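Home | Meetings | Sites | Kit list | Contact

Collection group: minutes of the November meeting
Posted in: Minutes, Hand-held data
Notes by Leokadia Marciniak

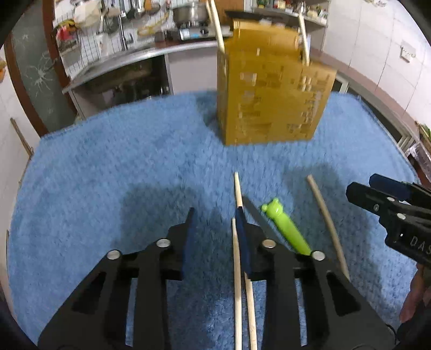 The meeting opened at 2 pm at Clollham, with Undon and Mudgway joining by phone. The minutes of the October meeting were agreed with one correction: item four should have read "episodes", and the word "hours" is to be struck out.

1. Progress on the stick tasks

Undon reported that the stick and box set has passed 500 accepted episodes. The target stays at 1000 before the first training run on Pinon. Mudgway has started later and has 50 accepted so far, all two-gripper work.

It was asked whether the target should be split evenly between one-gripper and two-gripper episodes. Agreed to leave the split open until the first 500 have been looked at properly. Undon to send the breakdown by task.

2. Sticks and surfaces

There was a long discussion about rugs. Undon finds that thin sticks sink into a deep pile and the finger pads close above them. Clollham has had the same trouble on carpet but wants to keep these episodes in, as the model will meet soft floors sooner or later. Agreed that missed grasps are kept if the operator recovers and finishes the task in the same take. If the operator gives up, the take is marked as failed and stored separately. It is not to be deleted.

Sticks are to be laid out afresh for each episode. Several takes from last month began with the sticks in the same places, and the reviewers could tell. Close parallel pairs are useful and should be included now and then, since the model still tends to go for the gap between them.

Other small objects may lie near the sticks. No more than a few at a time, and they should be changed between sessions.

3. Two-gripper episodes

Mudgway raised the matter of the second gripper coming into view from the side. Reviewers had been rejecting these takes as cluttered. Agreed that this was a mistake. In two-gripper work each camera will see the other tool, and often the operator's hand as well, and those takes are to be accepted as normal. The rejected ones will go back into the queue — Mudgway to send the list.

Operators are asked to keep both grippers moving at an even pace. Waiting with one hand while the other does all the work gives poor examples for the idle side.

4. Rooms and backgrounds

Clollham would like more variety. Kitchens are well covered now, but there is very little from hallways or bedrooms. Undon can offer a hallway with a hard floor. Nothing is to be tidied away for the sake of the recording, apart from letters and anything else with a name or address on it.

5. Labels

The present labels are "pick", "carry", "insert" and "release". Undon asked for "adjust", to cover turning a stick in the jaws before it goes into the box. Agreed. Older episodes will not be relabelled for now. The label sheet needs a new version number and Leokadia will send it round.

6. Kit

One gripper at Mudgway has a worn finger pad. Spare pads are at Clollham and will be posted. Each site is to check the screws on the jaws before a session and write it in the log. Undon's log has been blank for two weeks — to be filled in from memory as far as possible and marked as such.

7. Any other business

Mudgway asked if sessions could be kept shorter, as wrists get sore. Agreed to stop for a break after each set.

Actions

Undon: breakdown by task; hallway session; log.
Mudgway: list of rejected takes.
Clollham: post spare pads.
Leokadia Marciniak: new label sheet.

The meeting closed at 3.40 pm. The next one will be at Undon, same time.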